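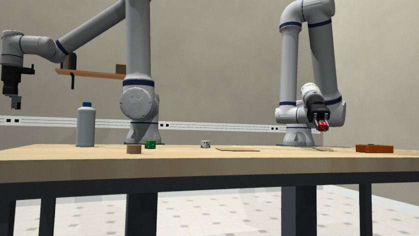
Musness Publishes Full Account of Gripper Fault in Dice Handling Trials

Release timing fix for the Eva control software is free to all users; test scenes and logs are included

June 5, 2023 – Musness today released a complete report on a fault that made simulated robot arms open their grippers too early, along with a software fix and the test files needed to reproduce the problem. The fault was found in Eva, the company's control software for two-arm workstations, during a long series of simulated pick-and-place runs with small dice.

We are delighted to get this one out in the open! It was a stubborn fault, it took a lot of patient work to pin down, and we think other teams who handle small parts will find the report well worth their time.

The task sounds easy. An arm reaches down over a die on a wooden table, closes two parallel fingers, lifts, and sets the die down on a thin board. In 2,377 simulated runs, the arm dropped the die in midair 7 times. The arm then carried on to the board with nothing in its fingers, opened them, and reported the job as done.

"The drop was bad, but the report was worse," said Idun Kvam, who leads testing at Musness. "A robot that loses a part and tells you so is a nuisance. A robot that loses a part and says everything went fine is a safety matter, and that's how we treated it from the first day."

What went wrong

Eva keeps a separate clock for each arm. When one arm waits for a long time while the other works, the two clocks can drift apart by a very small amount. Normally they are brought back into line at the start of the next move. If that correction arrived while the working arm was lifting, the software read a later line of its own plan and sent the "open" command before the arm had reached the board.

The success check had a weakness of its own. It confirmed that the fingers had opened at the right spot, but it never asked where the die was. An early release followed by a normal finish passed the check every time.
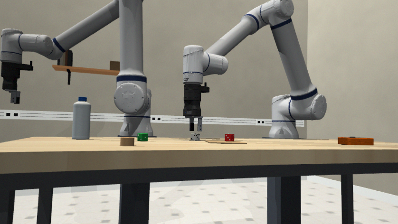 Finding the cause took a while. The team first suspected the friction settings for the dice, and then the shape of the fingertips. Mirsad Leka, a software engineer on the project, finally spotted the pattern after lining up the logs from both arms side by side.

"I had been staring at the arm that dropped the die, and the answer was in the arm that was standing still," Leka said. "I was so happy I called Idun before I had even saved the plot. Then we broke it on purpose all afternoon, which was great fun."

What has changed

The update makes 2 changes. Clock corrections are now held back while either gripper is closed, and the success check now looks at the position of the part as well as the state of the fingers. If the part is missing, both arms stop and the operator gets a plain message saying which arm lost it and at which step.

Musness then repeated the task 1,000 times with the clock drift forced on. There were no early releases. The team also removed the die by hand in the simulator partway through a lift, and the new check caught the loss.

Bollent, which uses Eva to plan work for its own two-arm cells, tried the update ahead of release.

"The new message is short and you know where to look," said Leanne Birkett, automation manager at Bollent. "I'd like to see the same check extended to hand-offs between the arms, and I've told them so."

That work has started, and Musness hopes to have it ready in July. The current fix does not cover hand-offs, and users who pass parts from one gripper to the other should keep their own checks in place until then.

Getting the update

All Eva users are asked to install the update before running any two-arm job. The report, the simulated table scene and the logs from the failed runs can be downloaded from the support pages. Users who see an unexpected release after updating should save the logs from both arms and send them to the support desk.

Press contact: Siv Lundgren, Musness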